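Two-armed robot around a made bed: what are the sensible rules?

Posted by brirnness_bob, Tuesday, May 7, 2024

Hiya all, we've got a two-armed robot picking up clothes in the practice bedroom at Kustside and I've been told to write the house rules (lucky me!). One arm has a five-fingered hand, the other a plain two-jaw gripper. Do both arms get the same rules? And how close can people stand?
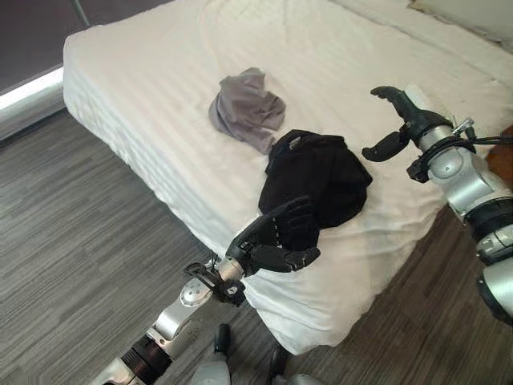
Filed under: Safety & Good Practice > Soft items

The black one is the sort of thing I mean, with the hand on it and the gripper open over the sheet. My draft says one arm touches cloth at a time and the other keeps clear. Too fussy?

tealeaf167
Not fussy at all, we do the same. I'd write separate rules for each arm, check pockets first, and tape a line on the floor that people stay behind while it's powered. Oh, and do a proper risk assessment for your own room, don't just copy ours!

gripperfan
just keep the stop button handy, you'll be fine

Comments

MacBrayne308: A stop button on its own isn't a rule. Who's holding it?

oddsocks: Tie back loose cables too, ours snagged in March.

Related
Floor tape that survives mopping
Brarnwood speed limits for shared rooms
Who signs the risk assessment?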